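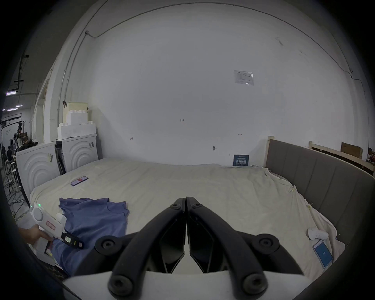

6. When the jaws close and won't open again

Okay, this is the fault I get the most messages about, so it gets its own section. You squeeze, the jaws shut, you let go, and they just stay there. Mine did it in the middle of a folding session back in February and I lost most of an afternoon to it!

The log will show code 664 (jaw position lost). The handheld's green light can stay on through all of this, so don't take green to mean the jaws are fine.

CAUTION: Don't pry the fingers apart, and keep your own fingers out from between them. A stuck jaw can spring open with no warning. Chidubem Onyeka has the bruised thumbnail to prove it.

1. Let go of the trigger and set the gripper down on something flat.

2. Stop the recording in the Letine app. If you skip this, the session file gets mangled (ask me how I know).

3. Hold the power button for 8 seconds, then unplug the cable.

4. Wait up to 300 seconds. Yes, that feels like forever. Go fold a shirt by hand.

5. Check the bolts on both fingers and the base. Snug up any loose ones with the small hex key from the Prareo kit, a little on each side so the fingers stay lined up.

6. Look for lint or thread where the jaws meet. T-shirts and bed sheets shed way more than you'd think.

7. Plug back in with your hands clear. The jaws should open fully, close once, and open again.

8. Run Re-zero from the app before you record anything.

Note: If 664 comes back after the re-zero, check your firmware. Build 1638 gave me this fault over and over, and going back to the one before it cleared it up.

Still stuck? Leave it unplugged and send me the log. Please don't open the housing, there's a spring in there that's a real pain to get back in.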